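**Week 5 notes: character encodings and batch conversion of text files**

Welcome back! This is my favorite week of the course, so bring a laptop and a few messy files of your own (old recipes, mailing lists, subtitles, anything that ends in .txt).

## Where we left off

A text file is a row of bytes, and the encoding tells the program which letters those bytes stand for. Open a Latin-1 file as UTF-8 and "café" loses its last letter to a black diamond. Open a UTF-8 file as Latin-1 and you get "cafÃ©" instead. Learn to spot both on sight!

## The practice set

The folder `bepari` holds 2,535 files, and 2,139 of them are already valid UTF-8. Leave those alone. The other 400 or so you might expect come to 396, a mix of Latin-1 and Windows-1252, and they are the ones we get to fix.

1. Copy the folder. Work on the copy.
2. Check one file: `file -i notes.txt` (on a Mac, `file -I`)
3. Convert it: `iconv -f WINDOWS-1252 -t UTF-8 notes.txt > notes-new.txt`
4. Open the result and look at the quotes, dashes and accents.

Once one file comes out right, wrap step 3 in a loop. It's a great feeling when a whole folder goes through in a second or two!

*Careful:* never send the output to the same file name you are reading from. The shell empties the file first. 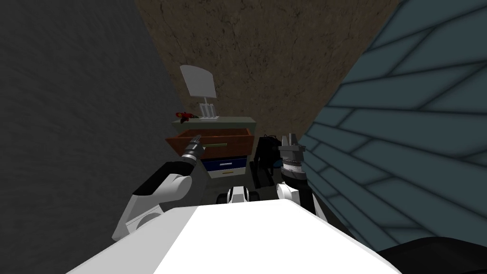 *Page last changed: March, F. Mollah*

## Homework

Convert the rest of `bepari` and hand in your loop plus a short log of any file that gave an error. Mahfuz Samarakoon has the lab open until 6:30 p.m. and loves a strange encoding, so go and show him yours.

Extra, for the keen ones: find out what a byte order mark is, and why a script can fail on line 1 when one is there.

Read chapter 6 before we meet again. We start on line endings.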